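Atadlow workshop opens its two-armed tidying bench to visitors this July

I'm Nuala Ó Néill, and for the past 15 months I've been building a bench that tidies itself, or that's the plan anyway. We call it Pap. It has two robot arms, one each side of a wooden table, and it lives in the shared workshop at Atadlow, where I pay my 67 pounds a month like everyone else.
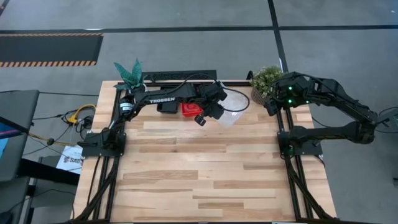

My building partner Aisling Madigan looks after the software, Zunen, and I do the bolts and the cables (so many cables!). We've logged 361 practice runs up to now, mostly sorting bits and bobs between tubs. Bags are still a pain – they slump and slide and never sit the same way twice.

Come and see us at the Tatonance open evening in July, doors at 6.30pm. Entry is free and there's room for 110 people, so do drop a line to the workshop desk first. Bring your own half-finished build if you've got one, we'd love a nose at it.
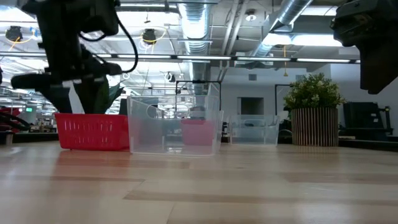
Red basket, clear bins and a potted plant on the Pap bench at Atadlow.

Press visits can be arranged with Aisling through the workshop desk.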